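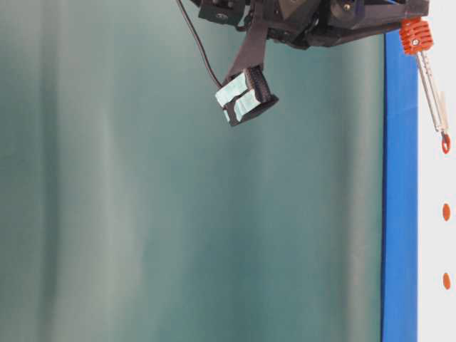 Posemar open day: two rooms, one very large horn

The train got me in an hour before the doors opened, so by the time Annelies Dewulf came down to let us in I had read every sticker on the fire exit and been asked for directions by a man delivering flour. Posemar is on the first floor of an old printing works, above a bakery, and you smell bread all the way up the stairs and solder from the landing onwards.

They make loudspeakers for cars. They also make a few for houses, but you get the feeling those are for relatives. I have run a pair of their older mid-bass drivers in the doors of my estate for years, and I wanted to see where my money went. Mostly, I can report, it went on glue.

The first stop was the coil winding room. Luuk Verbeke took our group round and has the manner of someone who has explained voice coils to his own children at bedtime. He passed round coils at different stages, including one that had been run far past its limit and had gone the colour of toffee. He asked us what had killed it. Three people said "too much power" and one said "too little", and we then had the argument that every car audio gathering has sooner or later. Luuk let it run for a bit and said that a small amplifier driven into hard clipping can put out a good deal more than the figure on its box, and that heat is heat, wherever it came from. The man who had said "too little" took this as a win. So did the other three.

Next was cone assembly, which is slower than I expected. The surround goes on, then the cone sits under a weight while the adhesive sets, and you are not allowed to hurry it or lean on the bench. I know about the bench because I leaned on it. They use two glues, one for paper cones and one for the coated ones, and the tubs look identical apart from a dab of nail varnish on one lid. I asked which was which and was told that the people who need to know, know.

The listening room is at the back, with curtains so heavy that my own voice sounded like it was coming from inside a coat. Hussam Issa had set up three systems behind a cloth. One was the new Urier component set, one was last year's Oris, and the third he would not name until the end. We were given a card and a pencil and told to write down what we heard. I wrote "nice cymbals" for the first, "nice cymbals, more of them" for the second, and for the third I seem to have written "bus". I stand by it. The third turned out to be the Urier again with the tweeter wired out of phase, and I will be dining out on "bus" for some time.

With the polarity put right, the Urier is very good. It has a smaller magnet than the Oris, so it ought to fit in the sort of door where the window winder gets in the way, and it stays clean when you turn it up to a level your passengers would object to. The top end is a touch bright for me. Hussam suggested aiming the tweeters across the dashboard at the opposite seat instead of straight at my face, and turned them on their stands to show us, and it did calm down a lot. I have had mine pointing at my face the whole time I have owned them.

Lunch was from downstairs. I had two of the cheese ones.

In the afternoon Toon De Bruijn showed off the Semaan, a horn for people with a van and no neighbours. It is rated at 300 watts, it goes down to almost 20 hertz if you believe the sheet, and it needed a sack truck to get through the door. He played a pipe organ through it. A ceiling tile moved. Someone asked whether it would fit in a hatchback and Toon said yes, if you took the hatchback off.

I had hoped to ask about replacement surrounds for my old drivers, and Annelies was straight with me: the original foam is finished, but the rubber ones from the Oris fit the same basket and they will sell them loose. You have to ring up, as they are not on the website. She also said to scrape off all the old glue first, and looked at me as if she had already seen what I would do.

A few practical notes if you go to the next one, in January. Parking is in the yard behind, and the bakery vans have right of way whether they do or not. There is no lift. Bring a disc of something you know well, because Hussam's taste runs to solo double bass and he will not be talked round. The shop shelf by the exit had end-of-line crossovers in a cardboard box, unboxed and untested, sold as they were. I bought a pair. One of them hums.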